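Home testers wanted for the Kelex tabletop arm kit

Posted 11/29/24 by Wakana Ueda
Reading time: 2 minutes

Print this page | E-mail this page

We're looking for 12 people to put our Kelex arm kit together at home and teach it to handle cloth. Dish towels, pillowcases, baby blankets, whatever you fold at your own table! You don't need to know how to code, and you'll keep the kit when the test ends in May. 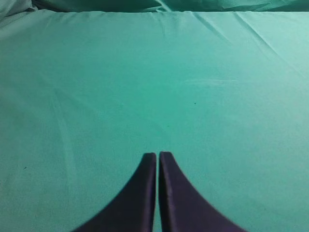
Cloth is the hardest thing we've asked Kelex to work with, and we love it for that. A shirt never lies the same way twice. Even a plain green cover spread over a table has long creases running across it and a heap of soft folds at the far side, and the two fingers have to cope with all of it. Radymyr Polishchuk redesigned them this fall, and we want to hear how they do on your fabrics.

Testers should have a sturdy table, a laptop, and four free hours a week. You'll record short practice runs, send us notes (blunt ones, please), and join a monthly call with Radymyr and Iraís Pacheco. We pay $100 a month on top of the kit.

To apply, write a few lines about what you'd like to fold and why, and send them to Iraís at the Irlow office. Renters and complete beginners are very welcome.

Print this page | E-mail this page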